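Free Pickup Is a Distribution Method and Should Be Measured Like One

Local publishers tend to argue about print in terms of sentiment. One side says readers like paper, the other says readers have left. Both positions skip the part that can be measured, the return rate at each pickup point. I handled circulation for a free weekly in Nonham until last September, and my view is that most small papers could keep a print edition if they managed their street boxes as inventory locations.

Return rate is copies left at the end of the cycle divided by copies placed. It should be recorded per box. Most papers record it per route, if at all. A route average hides the two conditions that cost money. A box with a 70 percent return rate is wasting newsprint. A box that is empty by noon on the first day is losing readers, and its recorded return rate is zero, so on paper it looks like the best box on the street.

The second error is the more expensive one. When our press run was 3,952 copies, we allocated by habit. A driver had once been told how many bundles went to each corner, and the number was handed down to the next driver. We checked a single route at 8 in the morning and again at 3 in the afternoon for one full cycle. Seven boxes on that route ran out before the second check. The surplus sat at stops where foot traffic had moved away after a bus line was changed. 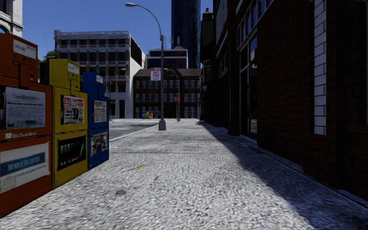

Correcting this requires no software. It requires a sheet with one line per box, a column for copies placed, a column for copies returned, and a column for the time the box was found empty. Gaspard Charpentier, who drove our longest route, objected that the third column added too much time to his shift. He was right about the time. We dropped it for boxes with steady returns and kept it for the rest, and the added work became tolerable.

Maintenance belongs in the same record. A jammed door or a clouded window reduces pickup in the same way a bad location does, and without a condition note the two causes cannot be separated. Papers have pulled boxes from good corners on the strength of numbers produced by a broken spring.

There is a reasonable case against all of this. Areeba Baloch, who sold advertising for us, held that clients buy the printed total and never ask about returns. In her experience a lower press run made renewals harder even when more copies were being read. I accept that this happens. I still think the total is a poor thing to sell, as any advertiser can walk down the street midweek and look through the windows. A verified pickup figure is smaller and survives that walk.

Cities also have an interest here. Permit fees are usually charged per box, and a publisher who knows which boxes work will give up the ones that don't. Permit offices could ask for pickup data at renewal and price the space accordingly. I would set the review at twice a year, with the first cycle after a route change excluded from the figures.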